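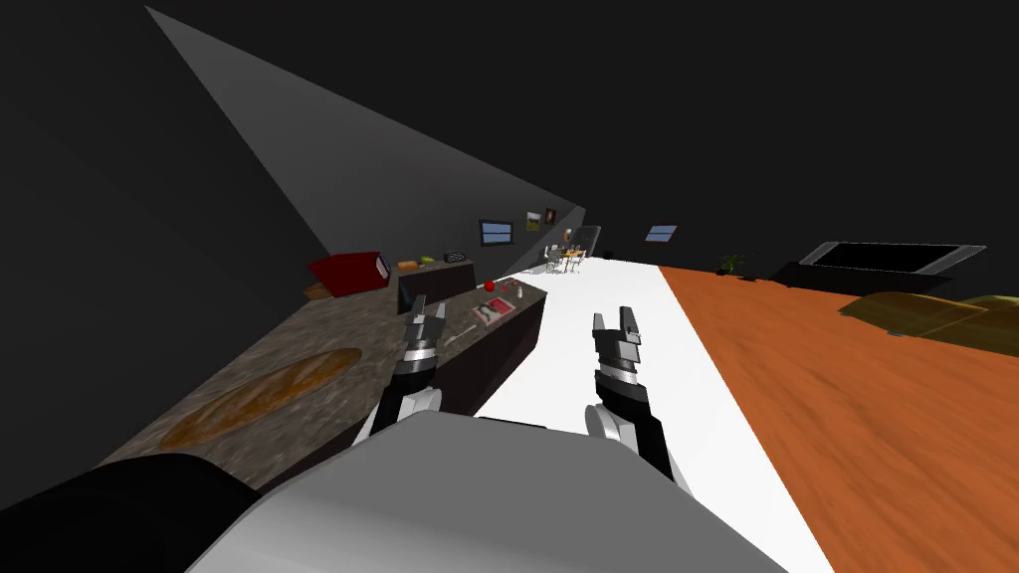

The training set that Skalter closed in March holds 1,722 simulated episodes of a two-armed robot working in a kitchen. The company had planned for 2,000. The engineer who leads the data team there, and who asked to be identified only by her role, does not regard the difference as a loss. "The remainder were recorded," she says. "They were not kept." Each episode is a person driving the robot through one short household task in a rendered apartment, seen from the robot's own viewpoint, with both arms reaching forward from behind its grey body. In one of the apartments a long granite-patterned counter carries a red apple, two small white bottles standing close together and a large oval wooden board, and both grippers are open. A learning system is expected to take from material of this kind what to reach for, with which arm, and in what order.

Skalter has a staff small enough to share one long table on the upper floor of the Virkbridge building. The operators sit at one end with their hand controllers and the people who review the recordings sit at the other. The arrangement is deliberate. In an earlier project the reviewers worked at a different site, and questions about what an operator had meant to do took days to settle.

"Intent is the part you can't recover from the log," the engineer says. "You have joint angles, you have the state of every object, you have the rendered views. You can compute the distance between a fingertip and a bottle at any step. What you don't have is whether the operator was going for the bottle or going past it."

Her answer was a written instruction attached to each episode before it starts, followed by a second line the operator types after it ends. If the two lines disagree, the episode goes to a reviewer. Of the 1,722 episodes in the final set, 587 were relabeled in this way, with the second line replacing the first. Most of the changes were small. An operator told to move an object to the far end of the counter had put it down halfway, and the label was changed to match.

She considers relabeling cheaper than recording again, with limits. "If the motion is clean and the sentence is wrong, fix the sentence. If the motion is bad, there's no sentence that will help."

What counts as a bad motion took longer to define. The team began with a rule that any dropped object disqualified the episode. That rule lasted two weeks. A policy trained on the early batches handled objects well until one slipped, and then continued through the rest of the task with closed, empty fingers. It had never been shown a drop. Episodes with a drop and a recovery are now kept and tagged. Episodes with a drop and no recovery are discarded.

Pauses are treated separately. Operators stop to think, and the arms hang where they are while this happens. Early models copied the habit and would halt above the counter for several seconds before a grasp. The current pipeline trims any interval in which neither arm nor base moves, provided the grippers are not closing at the time. The engineer describes this filter as the single most useful piece of code in the project - it is nine lines long.

The apartments come from a scene generator called Teoh, which Skalter licenses and has modified. It places furniture first, then appliances, then loose objects, and draws surface materials from a fixed library. The team used 100 layouts. She had asked for more and was persuaded otherwise by her own results: past a certain point, new floor plans changed the success rate less than new positions for small items on a counter the model had already seen.

"People look at the room," she says. "The policy is mostly working in a volume the size of a suitcase. You can swap the living room behind it all day."

She adds a qualification. The base has to drive to the counter before the arms can do anything, and for that segment the room matters a good deal. Wide open floors were over-represented in the first layouts, and the robot learned to approach at an angle that failed in tighter kitchens. The fix was to weight the sampling toward narrow passages and to begin each episode from a random heading.

Thin objects remain a weak point. A spoon lying flat on a counter has almost no height for the fingers to close on, and the contact model in the simulator is least reliable in that case. Operators found that a spoon could be dragged to the counter edge and pinched there. Some also found that pressing hard enough would make it jump into the gripper, an artifact with no counterpart on hardware. Those recordings were removed by hand, and the operators were asked to stop.

"It was a good trick," she says. "We had one person who could do it nearly every time. The model would have learned it very fast."

The question of how much simulated data transfers to a physical machine is one she answers with care. Skalter does not build robots. Its customer for this set, Erkmont, runs its own trials and reports back a table of tasks and outcomes. The engineer will not share the table. She does say that opening and placing tasks held up better than she expected and that anything depending on friction did worse. Erkmont mixes the simulated episodes with a smaller number recorded on hardware, and the ratio is adjusted by task.

Operator fatigue is the other variable she tracks. Sessions were first scheduled at two hours. Rejection rates climbed in the second hour, mostly through late releases, in which the arm moves away before the fingers have fully opened. Sessions now run 50 minutes with a break between them, and no one records after 4 p.m. Afternoons are used for review.

The next set will cover tasks in which both arms hold the same object. The instruction format will have to change, as a single sentence does not say which hand leads. Two candidate formats are being tested, one that names the arm and one that leaves the choice to the operator and labels it afterward. She prefers the second. The reviewers at the other end of the table prefer the first, and recording starts in June.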